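Sturkport Neighbors Help Board
Home and Family

How do I fairly divide my aunt's costume jewelry between cousins?

Posted by Trevor Grewal on Monday, May 27, 2019

Hello everyone, and thank you in advance for reading, because I do tend to go on a bit. My aunt passed away in March and I ended up being the one with the spare bedroom, so all of her jewelry has come to live with me for the time being. None of it is fine jewelry. She had one good ring, and that went to her daughter years ago. What is left is bangles, beads, clip earrings, brooches and a great many necklaces that have tied themselves into one necklace. My wife counted 70 pieces before we gave up for the evening, and there is still a hatbox to go.

There are six cousins. Four of us live within an easy drive and two are a plane ride away. Everyone is being lovely about it so far and I would very much like to keep it that way. My aunt didn't leave any instructions about these things, and her daughter says she is happy for all of us to have something and would like me to run it, whatever "it" is.

What I'd like to know is how other families have done this. Do you put a value on each piece? Do you draw straws? One cousin thinks we should have the whole lot appraised, and a shop out in Castellanos wants $300 to do that, which seems like a lot for beads. I should also mention that a few pieces mean something to more than one person. There is a brooch she wore every Christmas that I already know three of us would love to have, and I am embarrassed to say I'm one of the three.

marigold_porch

Trevor, I'm so sorry about your aunt. We went through this with my grandmother's things, and I still think about how close we came to a real falling-out over a gravy boat, of all things, so you are wise to ask before you start.

First, please don't pay $300 for an appraisal of the whole lot. Go through it with a magnifying glass and a good lamp and look for stamps on the clasps and on the inside of the bangles. If you see 925, or 14K, or a maker's name you don't recognize, put that piece to one side. You will probably end up with a small handful, and most jewelers will take a quick look at a handful for very little money, especially on a slow weekday morning. The rest you can treat as keepsakes, and keepsakes don't need a price.

What we did was take turns. We drew numbers out of a mixing bowl, and whoever drew number one picked first and so on down to the last person, and then (this is the important part!) we went back up in the other direction, so the person who picked last in the first round picked first in the second. My brother-in-law called it snaking. It feels a great deal fairer than starting over at the top each time. The first two or three rounds were very quiet and a bit tearful, and after that people started holding things up and telling stories and we had a wonderful time. We stopped for pie in the middle.

For the cousins who live far away, lay everything out in good daylight and send them pictures a few days ahead so they can make a list in order of what they'd like. Then someone who isn't picking, your wife maybe, can choose for them from the list when their turn comes up. Put only a few pieces in each picture. I tried to fit my grandmother's whole dresser into one and got a lot of phone calls asking what the green thing was.
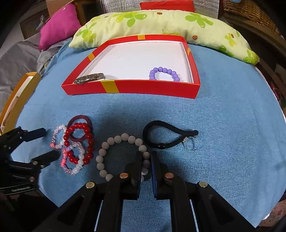 About the brooch, I would take that out of the picking altogether and talk about it separately, with all three of you on the phone. In our family there was a locket like that, and my two aunts trade it every year at Thanksgiving. It has gone back and forth for 20 years now and I think they'd both be sad to have it for keeps. If sharing doesn't suit you, then whoever gets the brooch might skip their first turn or two in the regular rounds.

One more thing and then I'll let you go. Don't untangle the necklaces all by yourself beforehand. Put them on a tray with a little baby powder and a couple of blunt needles, and let people work on them while they visit. It gives nervous hands something to do.

dale in dututard

just split it into six bags and let everybody draw one. swap after if they want. took us 40 minutes for my moms stuff

Ateo Lane Linda

I like the turn-taking idea above very much and would only add a couple of small things. Write down who got what as you go, even just in a school notebook, because in five years somebody will ask where the blue earrings went and you'll be glad to have the answer. We also let each of the grandchildren choose one piece after the grown-ups were finished, and the little ones were so proud. My niece picked the ugliest clip earrings you ever saw and wears them to every birthday party.

If there are pieces left over that no one wants, check with a school drama department or a church rummage sale. Ours was thrilled to have them. And Trevor, do tell your cousins that you want the brooch too. It's better said out loud early on, and they may surprise you.

Related posts
Removing tarnish from old bangles without scratching
Who keeps the family photo albums?
Mailing breakable keepsakes out of state
Best way to restring a beaded necklace
What to do with a box of single earrings
Estate sale or yard sale in Sturkport?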